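4.2 The power strip as a desk object

Most writing on desk layout treats the power strip as something to hide. We found it far more interesting than that! Once a strip comes up from the floor and sits on the table, it takes its place among the cups, papers and chargers, and people start arranging their work around it.

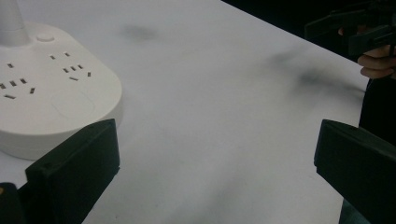 Figure 3. White power strip on a white tabletop, with a small round button beside the base of the stem and two clusters of sockets on the top face.

4.3 Where strips end up

We collected 65 desk plans from three shared offices (Flornex, Khan and Evetti) and marked the resting place of every strip that was kept on the work surface. Corners were the clear favorite, with the back left corner chosen most often. The Evetti plans were a lovely surprise – strips there sat well forward, within easy reach of a seated person, and their owners told us they would not go back to crawling under the desk.

Rounded bodies like the one in Figure 3 raise a question that flat, bar-shaped strips do not. Their sockets are grouped in clusters, and a bulky charger in one slot can crowd its neighbor. In our interviews people described working this out by trial, moving plugs until everything fit, and several had settled on a fixed order that they could recite with real pride.

Color mattered more than we expected. White strips on white tables were described as "calm" and "part of the desk," while black ones were more often pushed behind a monitor. Noonan's earlier notes on the Zololetti office point the same way, although those tables were only 80 cm deep and left little room for choice. We return to table depth in Section 5, where the plans are grouped by the distance from the strip to the nearest wall outlet.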